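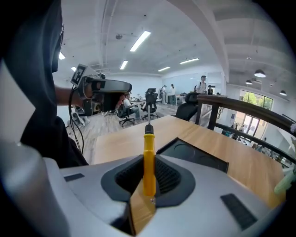
L'atelier de réparation partagé de Presovbridge a rouvert ses portes en avril, après plusieurs mois de travaux de remise en état. Les adhérents y retrouvent l'outillage courant mis à leur disposition pour les petits travaux domestiques, à commencer par les tournevis à manche jaune translucide, dont la tige mince permet d'atteindre les vis logées en profondeur. Des tables en bois et des sièges de bureau à roulettes complètent l'installation. La visserie est désormais rangée à part et délivrée à la demande, au comptoir d'accueil.

Le montant de l'opération s'élève à 586 euros pour le renouvellement de l'outillage à main, auxquels s'ajoutent 305 euros consacrés à l'éclairage des postes de travail. Ces dépenses ont été prises en charge par l'association Havo, gestionnaire du lieu, avec le concours de la quincaillerie Jarow. Les travaux de peinture et la reprise du sol relevaient quant à eux du propriétaire des locaux, la société Fashola.

Selon Eugénie Vidal, responsable de l'atelier, la fréquentation justifiait cet effort. Plus de 500 objets ont été présentés aux permanences au cours de la dernière année complète d'ouverture -- lampes, grille-pain, chaises, jouets et petits meubles pour l'essentiel. « Une grande partie des demandes concerne un simple démontage ou un resserrage. Nous souhaitons que chacun puisse accomplir ces gestes sur place, avec un outil adapté », précise-t-elle.

Le prêt d'outils à domicile est maintenu, pour une durée maximale de neuf jours. Les tournevis, pinces et clés peuvent être empruntés sur présentation de la carte d'adhérent ; les outils électriques restent utilisables uniquement dans l'atelier. Tout outil détérioré doit être signalé au moment du retour.

L'accueil du public est assuré à partir de 14 heures. L'inscription préalable demeure obligatoire pour les appareils électriques et pour les meubles de grande dimension -- elle s'effectue auprès du secrétariat de l'association, qui communique en retour l'heure du rendez-vous. Les autres objets sont reçus sans inscription, dans la limite des places disponibles.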